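Ustix Community Help
Teaching and Demonstration

Inconsistent results when several operators demonstrate the same packing task by hand

Posted by Bautista Arancibia, October 26, 2026

Our department is preparing a set of demonstrations for a packing task. The operator holds the gripper tool, takes a plastic bag from a shelf compartment, and places it in a cardboard box. The recordings are then used to train the arm. We follow the Ustix operator guide and have completed the calibration procedure for each tool.

With a single operator, 30 demonstrations were sufficient to obtain a usable result in our trial. When we added recordings from other operators, performance declined. The arm now hesitates in front of the shelf and frequently closes on the bag too early. All operators received the same written instructions, and all recordings passed the automatic check. 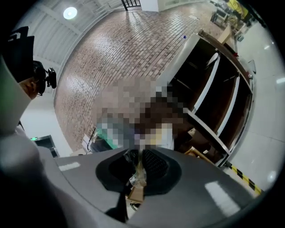 I would appreciate guidance on two matters. First, should demonstrations from different operators be kept in separate sets, or is it acceptable to combine them? Second, would it be preferable to record this task by remote control of the arm itself? We have access to an Okico remote station in another building, but moving the task there would require approval and a new shelf layout.

Stundotach
Accepted reply

Combining operators is acceptable and is generally encouraged, provided that they perform the task in the same manner. The symptoms you describe are consistent with a difference in method. One operator may approach the bag from above while another approaches from the front. Each recording is valid on its own, and the automatic check will therefore accept both. The trained arm, however, receives conflicting guidance at the point where the two methods separate, and hesitation in front of the shelf is a common consequence.

Before recording any further material, please carry out the following review.

Select five recordings from each operator and play them at half speed. For each one, note the direction of approach, the height at which the fingers begin to close, and any pause longer than one second. Pauses deserve particular attention. Operators often stop to think or to look at the box, and the arm will learn the pause along with the movement.

Agree on one method and revise the written instructions accordingly. "Pick up the bag" is not specific enough. State where the tool should be when closing begins and which part of the bag is to be held. Then ask each operator to complete 10 practice runs before any recording is kept.

Do not delete the existing recordings. Label them by operator and by method, and retrain first on the largest group that shares a method. If the hesitation disappears, the cause has been established. If it remains, please post the calibration report for each tool, as a timing offset between the camera and the finger position can also produce early closing.

With regard to remote control, I would not recommend the change at this stage. Remote recording ensures that every movement is within the reach of the arm, but it is slower, and new operators require considerable practice. It would not correct a difference in method between operators.

Magyar

We had the same problem with bags. Soft items are difficult because they never lie the same way twice. We went to remote control and it took 16 sessions before the operators were comfortable, so plan for that if you choose it. Also check your finger pads for wear.

Bautista Arancibia

Thank you both. The review has been completed for two operators, and their methods do differ. One closes the fingers while still moving forward, and the other stops first. We will adopt the second method and revise the instructions. The request for the remote station has been placed on hold.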